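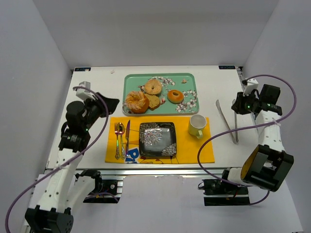 ## The bagel man of Motstead would like you to stop toasting

The owner of Petersen Bakery has been boiling dough on the same corner for 30 years, and he has opinions about your kitchen.

"People buy a fresh bagel at seven in the morning and put it straight in a toaster," he says. "Why did I get up?"

He gets up at 2, for the record. By the time I arrive he has finished what he considers his day and is starting on what everyone else calls work. He gives me coffee in a measuring cup. The mugs, he explains, are for customers.

We talk about water first, which I had been warned about. Bakers from bigger cities like to credit theirs. "Ours comes from the Pitis reservoir and tastes like a garden hose," he says. "The bagels are fine. It's the boil, and a night in the cooler."

He is less calm about flavors. Blueberry he allows. Cheese on top he sells "under protest" — it is also his best seller, a fact he shares while looking out the window.

Last March a supermarket opened across the road with bagels in bags of six. Did it hurt?

"For a week. Then they came back and wanted to tell me all about it, like I was a priest."

I ask what he eats for breakfast himself. He wipes down the counter for a while.

"Toast," he says. "Rye, usually. Don't print that."

The shop closes when the racks are empty, and if you want a plain one, come before ten.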